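Ticket 37: heating in the back bedroom keeps dropping out
Opened 9/27/19
Status: open, waiting on part

Right, I'm logging this properly because I've explained it over the phone twice now and I get a bit further each time before the line goes. The house is on the Welport side and the heating is all electric panels, run from one Bekano controller in the hall. Every room behaves except the back bedroom, where the panel comes on at the set time, gets warm, and then cuts out after a while with the little amber light blinking.

It was fitted in March and I didn't notice anything wrong then, but we'd hardly have used it over the summer, so I can't swear it was ever right!

What I tried first: turned the panel off at the wall, waited, turned it back on. It came up fine and dropped out again before bedtime. Then I went through the pairing steps in the booklet (hold both buttons, wait for the long beep). The hall controller found it straight away and showed full signal. 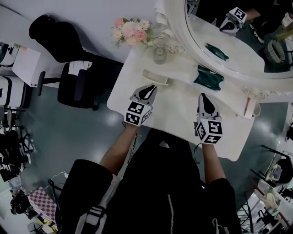 After that I swapped the schedule over, so the back bedroom was using the same times as the landing. Same fault. I also moved the landing panel's plug-in receiver to the bedroom, and this is the bit I'd like somebody to look at — the fault stayed in the bedroom and the landing carried on happily with the bedroom's receiver. So I don't think it's the receiver, whatever the chap on the helpline reckoned.

Update: Grevow support replied and asked for the blink pattern. It's 2 short, then 4 short, then a gap, and then round again. They say that points to the temperature sensor reading too high.

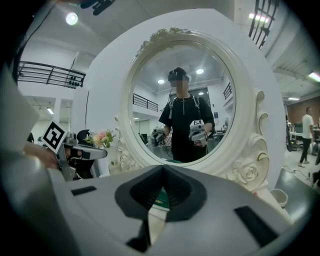 They asked me to check for anything covering the vents, and there's nothing on or near it. I hoovered along the bottom grille anyway and got a fair bit of fluff out. It ran longer that evening, I'll give them that, but it was off again by morning with the same pattern.

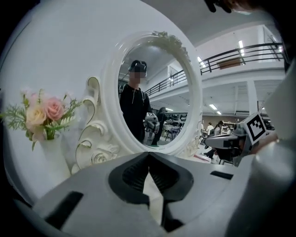

2 min read

Latest: a new sensor is being posted out. I've asked whether I can fit it myself or whether that upsets the guarantee, and I'm still waiting to hear. Please leave this one open until I've had the new sensor in for a few cold nights.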